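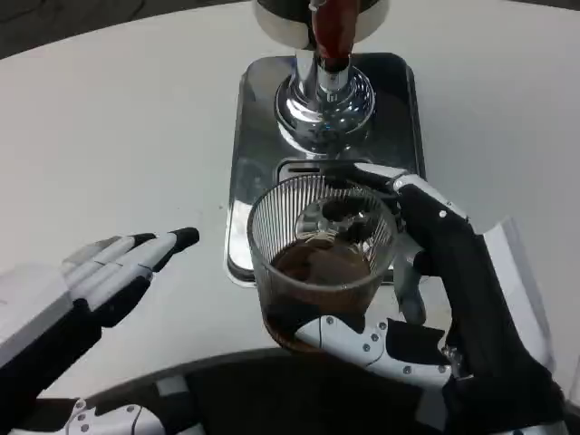

Okdale Flood Incident Records – README

Version 2, released May 6, 2023
Maintainer: Noeline Bright
Coding: Ewan Tamihana, Ruby-Lee Waaka

Contents

The set holds 643 records of flood damage and rescue calls in the Okdale district, taken from local news reports and council call logs. Each row is one incident at one place. A storm that hit both Pomare and Morier gives two rows with the same storm_id.

Files

incidents.csv – one row per incident
storms.csv – one row per storm, 17 rows
sources.csv – publisher, headline and print date for each report

Main fields

incident_id: integer, never reused
storm_id: links to storms.csv
place: town or road name as printed in the source
type: road, house, bridge, livestock, rescue
deaths, injured: integer, blank if the source does not say
conflict: 1 if two sources give different figures

Blank and zero are not the same. Zero means a source stated that no one was hurt.

Coding

Both coders read every report. They disagreed on type in 80 rows, mostly between road and bridge. Heather McPhee settled these, and her choice is the one in the file. The first codes are kept in type_a and type_b.

Known problems

Ultberg is thinly covered before the call logs begin. Reports from there tend to name the river and leave out the road.
Print dates can trail the incident by several days. Use incident_date where it is filled in.
Two March storms share a name in the press. Join on storm_id only.

Corrections go to the maintainer with the incident_id and a copy of the source.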